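Section 5: Setting Up the Frame and Blocking a Cap

Welcome to the fun part! Your Wulus cap frame is unpacked, you've checked it against the parts list in Section 4, and now you get to put a tired, squashed cap on it and give the crown its curve back. The whole job takes 35 minutes and most of that is waiting.

What you need

The Wulus frame
One fabric cap, clean
A spray bottle of plain water
A small towel
A flat table you can reach from at least two sides

Setting up the frame

1. Clear a space in the middle of the table, well back from the edges.

2. Set the frame down with the lower ring flat on the tabletop. The arched loop goes up. Press lightly on the top of the arch. If the frame rocks, turn the lower ring a little at a time until it sits still.

3. Look at the straight rods between the loop and the ring. They should run on a slant and none of them should be bent inward. You can ease a bent rod out with your thumbs (go gently, it moves more easily than you'd expect!).

Note: Frames sold under the Arain name before September have a slightly tighter loop. They work the same way, but a deep cap may need an extra tug at the back.

4. Lay the cap next to the frame, on whichever side your stronger hand is. Don't bother smoothing it out yet. A crumpled cap on its side is a perfectly good starting point.

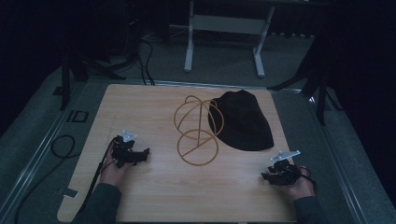
Putting the cap on

5. Open the cap with both hands and push the crown out from the inside with your fingertips. Work from the center seam toward the sides, if your cap has one.

6. Lower the cap over the arch, back edge first, then bring the front down. Let the loop take up the top of the crown before you pull on anything.

7. Mist the outside with water. You want it damp all over and dripping nowhere. Dab any heavy spots with the towel.

8. Smooth the cloth downward with flat hands, all the way around, and leave it alone for 30 minutes. I love this step, because you can see the creases start to let go almost right away.

Caution: Do not use a hair dryer or an iron while the cap is on the frame. The covering on the rods can scorch and mark light fabric.

Caution: Never lift the frame by the cap.

If a crease stays put after the first round, mist that spot again and give it another 7 minutes. Spare rings are stocked at the Cutbridge shop under part number 1722. For brims, go on to Section 6.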